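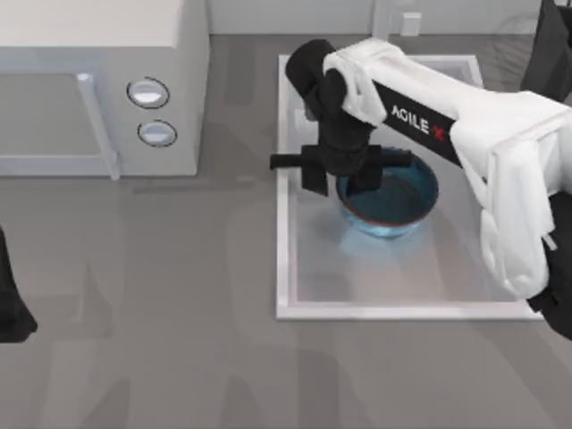 Page 17

Broken, or how we tried to make a cop film in Zollville

Our group picked the film project over the essay, mostly because Kerstin said she had a cousin with a decent microphone. The brief was to make a short in a genre we knew well, show it to real people and write up what we learned. We went for the buddy-cop comedy, since all four of us grew up on them and we reckoned it would be easy. It was a lot harder than that!

I did the script with Annelore Lenz. Kai Schwerdtfeger directed, Kerstin Kohlhase did sound and some of the editing, and I ended up playing the younger officer as well when our first choice got a Saturday job. The older one, Inspector Maillard, was played by Kai Wegener, so there were two Kais on set and we had to call them by surname all the way through.

Before writing anything we watched as many of these films as we could stand and made notes on when the two leads first meet, when they first fall out and when somebody's car gets wrecked. The falling out nearly always comes twice, once early on for laughs and once late on for real. Ours only had 17 minutes to play with, so Annelore suggested we do the serious row first and let the jokes grow out of it. I was against this for ages and I was wrong. The row in the car park is the best bit of the film.

The plot is thin (a stolen trophy, a bus to Dedville, a villain who runs the bowling alley) and I don't mind that. What I do mind is the middle. There are four scenes in a row of two people talking while sitting down, and when we put them together you could feel everything slow up. Schwerdtfeger had filmed them all from the same side of the table as well, so there wasn't much Kerstin could cut to. Next time I'd draw the whole thing out beforehand, even with stick men.

Money was tight. We had 500 euros from the department and spent most of it on hiring lights for one weekend, plus a second-hand leather jacket for Maillard that creaks all over the soundtrack. Kerstin got rid of the worst of it but if you listen during the bus scene it's still there.

We showed Broken on a Wednesday in July, in the big seminar room, to 43 people. I stood at the back and wrote down where they laughed. The trophy gag got nothing at all. Wegener eating a pretzel in silence got the biggest laugh of the night, and that wasn't even in the script - he was just hungry and we left it in. On the feedback sheets a lot of people liked the two leads and quite a few couldn't follow who had stolen what. One person wrote "needs a dog".

Our tutor, Roswitha Weidemann, thought the ending came too quickly and that we'd copied the American films too closely in the first few minutes, with the shouting boss and so on. I agree about the boss. I still like the ending, though Annelore has already written a longer one and wants to reshoot it if Wegener hasn't cut his hair by then.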